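I have been meaning to write about the mugs since April, and every time I sit down to do it I get up again to make coffee, pick a mug, and lose half an hour. So the coffee is already made this time and I have no excuse.

Those of you who have been reading for a while know that I have a weakness. Other people come home from a trip with a magnet or a tea towel. I come home with a mug rolled up in two sweaters in the middle of my suitcase, and then I stand in the kitchen with it, opening one cupboard door after another, looking for a gap. When we moved to the little place in Nurnstead the cupboards shrank by half and the mugs, of course, did not. For the whole first winter they were stacked three high behind the cereal, and getting the one you wanted meant moving everything in front of it and holding your breath.

My friend Siiri Baranauskienė has the opposite kind of kitchen. She keeps six mugs, all from the same set, all on one tray, and if somebody gives her a seventh she thanks them very nicely and it ends up in the office. I used to think this was a little sad. Then I spent a long weekend at her apartment, made coffee there every morning without once moving a stack of anything, and came home in a thoughtful mood.

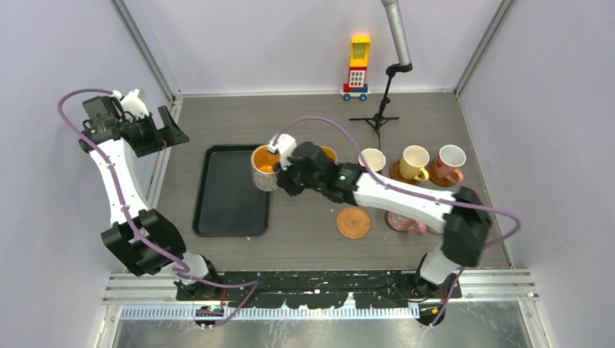
Color is what I go by when I'm deciding what stays, much more than size or shape or who gave it to me. I like a plain outside with a surprise in it, and I'm a complete pushover for the speckled kind, cream with small dark dots all over and then that bright orange inside when you look down into it. Black coffee looks wonderful against orange. Milky tea looks a bit odd, I'll admit, but I drink that out of something pale anyway. Yellow is the other one I can't walk past, and a yellow mug on an orange-brown saucer is about as cheerful as a breakfast table gets. I never used to bother with saucers at all (more washing up!), but a warm-colored one under a sunny mug makes even a plain slice of toast look like somebody planned it.

The rule I finally settled on was borrowed from Siiri and then loosened quite a lot. There is one tray, and the tray holds the mugs for everyday. Whatever fits on it comfortably, handles and all, lives out on the counter. Everything else goes in the cupboard, one layer deep, no stacking, and whatever doesn't fit in the cupboard has to go and live with somebody else.

I did the sorting on a rainy evening with the radio on, and I had thought it would take an hour. It took until bedtime. I'd pick one up, remember the market in Dirnberg where I bought it, sit down, and there went ten minutes. There was the very tall one that tips if you so much as look at it. There was the one with the lovely glaze and a handle so small that only one finger goes through, and then your knuckle rests against the hot side. I kept that for pencils. My brother-in-law Rizal came by in the middle of it all to return a ladder and went home with a box on his passenger seat, looking slightly puzzled.

A few things I learned along the way, for anyone facing the same cupboard. Drink from it before you decide – a full mug feels completely different in the hand from an empty one, and two of my supposed favorites turned out to be miserable to hold. Check the bottom, too. A rough foot ring will scratch a nice tray in no time, and I now go over mine lightly with fine wet sandpaper, which takes a minute and makes a horrible noise. And wash the ones from the back of the cupboard before you judge them. I had written one off as gray and it was white.

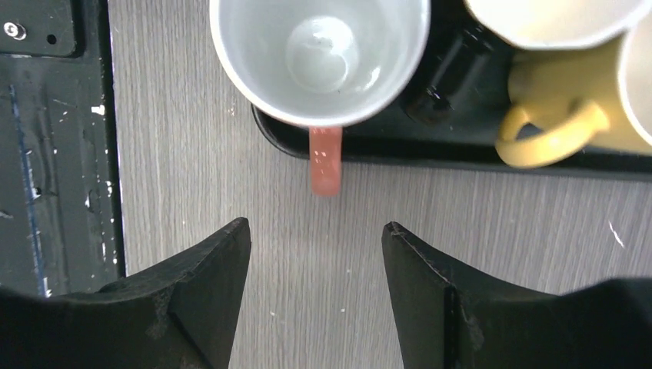 Does a black tray show every crumb and ring? It shows them far more than a wooden one would, so I wipe mine with a damp cloth in the morning and dry it with a dish towel straight after, and that has been enough.

What I love about a dark tray is how it makes a light mug stand out. The black mugs half disappear on it, and I've come around to liking that as well, though early in the morning I have reached right past one while looking for it. The raised edge matters more than I expected. On our old flat board things crept toward the side of the counter every time the drawer underneath was slammed, and we are a family of slammers. I also try to turn all the handles the same way, out to the front, and I am the only person in the house who does.

Eglė asked in the comments last time where to buy single mugs without paying gift shop prices. I've had the best luck at the secondhand place in Brokton, on the low shelves at the back where the odd ones go after their sets have broken up. Bring your own newspaper for wrapping, they always run out. I run a fingernail around the rim of anything I'm thinking of buying, as a tiny chip is much easier to feel than to see under those lights. Saucers are usually in a separate crate on the floor and you do have to kneel. It's worth kneeling.

The cupboard closes now, I'm pleased to report, and there is one empty spot on the left side of the shelf. I've told everyone at home it's being kept free for air circulation. I'm going back to Dirnberg next month and I'm packing two sweaters.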